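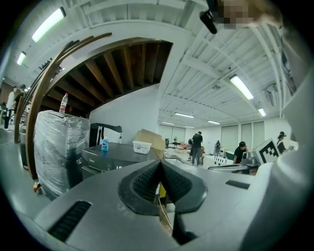 学生団体の代表選びに大学が口を出してよいか。アサディ（Asadi）学院大学の学生自治連合で規約改正を担当する三年生は、待ち合わせの学食に規約集を抱えて現れた。全部で558ページある。「通読した人には会ったことがありません。僕も索引派です」

発端は4月、大学側が出した通知だった。公認団体の代表は「全学生に開かれた手続き」で選ぶこと、という一文である。合唱サークルのWitellは、歌わない学生も代表になれるのかと問い合わせた。返答は「趣旨を踏まえて判断されたい」。彼は「趣旨の所在も問い合わせ中です」と真顔で言う。

公認を外されると、年間60万円の活動費と部室が消える。聖書研究会も無神論研究会も、この点では珍しく意見が一致した。連名の要望書には200人が署名した。 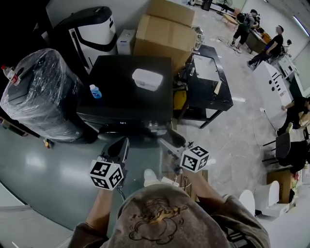 学生課によれば、通知は差別を防ぐためのもので、団体の理念に立ち入る意図はないという。ではなぜ規約の提出を求めたのかと重ねて聞くと、保管のためだそうだ。保管場所はまだ決まっていない。

連合の改正案は2条だけ。入会は誰にでも認め、代表には団体の目的への賛同を求めてよい、とする。「当たり前のことを書くのに会議を重ねました。最後の一回は読点の位置です」

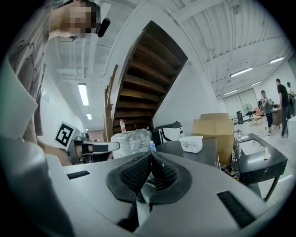
採決は夏休み前の予定だが、定足数に届くかは怪しい。討論サークルのFesierは、賛成にも反対にも弁士を出すと早々に申し出ている。彼自身の任期は秋まで。後任の条件を尋ねると、少し考えてから「索引が引ける人」と答えた。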